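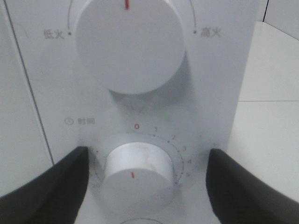 From: Godfrey Mutiso
To: gripper-users list
Date: Tuesday, October 22, 2019
Subject: Re: Re: fingers for small round knobs, Tredik vs Dumberg

Quick one before I lose the bench for the day. Replies in between, sorry for the mess.

> Before we order another set: did you get anywhere with the Tredik
> fingers on the appliance panels? We have the Dumberg parallel gripper
> here with the stock flat pads and it is fine on boxes and hopeless on
> dials. Slips at the first bit of spring load.

Yes, somewhere. Running the black tapered ones on the microwave/oven panel now. Two knobs that matter, the heat one on top (低火 to 高火, low to high) and the timer under it. Timer is the useful test. It's a plain white cylinder, sticks out from the panel, so you can come in from both sides and close on the side wall. The heat knob is a wide flat disc and I have more or less given up on pinching it with this stroke. Will try a single finger push on the rim, maybe.

Flat pads on the timer: same as you. Slip. Tapered ones hold if the grasp center is good. If I'm off by more than 2 mm one finger lands first, shoves the wrist sideways, and then you are turning about the wrong axis and the thing binds. Blunt tips help a bit there, the pointy set we had in March just scratched.

> Also which controller are you on? We are still on the old Mabula box
> and the wrist turn is jerky at low speed.

Jeremer. Had the Mabula one until the summer. Same jerk, we never fixed it, only hid it by turning faster, wich is bad for a timer with numbers bunched up on one side. Jeremer is smoother down low but the force limit menu is a pain. Set it in the config file, not the pendant, the pendant forgets it on restart. Cost me a whole morning.

Grip force: start low. Really low. Too hard and the motor stalls on the return and you get a fault that reads like a comms error. It is not comms. Fault 651 if you see it, just open, back off, rehome.

> How are you reading the dial? Wrist camera only or a second one?

Wrist only for now. Trouble is what you'd expect. Go in from below with the fingers straddling the knob and the left finger sits right over part of the scale. I can get 0 through 6 fine, the 20 is half gone behind the finger and the marks further along on that side I can't read at all. So I don't try to read the whole scale anymore. Find the red 0 at the top, find the red mark on the knob face, take the angle between them. Red is the only color on the whole white panel so thresholding is almost embarassing, works great. Look BEFORE closing. After that I'd go by the wrist encoder.

Two things to watch:

- there's a red line on the upper knob as well, and my first version grabbed that one. Crop to the lower knob first.
- numbers are small and gray and the picture is soft this close in. Don't count on reading digits. If anyone has a lens that focuses properly at this distance please shout.

Also the scale is not even, so angle to minutes needs a table. I made mine by hand, 3 passes, ask and I'll send it. Only good for this panel though.

> Last thing, budget. Worth it or should we just print our own?

Print first. Our quote for the full Tredik set came to 2,000 with the adapter plate, and the adapter is most of the annoyance (bolt pattern doesn't match the Dumberg flange, you need a spacer). If you print, keep the taper long on the outside and the inner face near enough straight, and put some rubber on it. Would be curious how a printed pair does on the same timer, send me numbers if you run it.

Not done yet: the spring return. Need to let go cleanly without dragging the knob round on the way out. Opening slow is worse than opening fast so far, don't know why. Anyone?

Have to go, someone needs the arm.

Godfrey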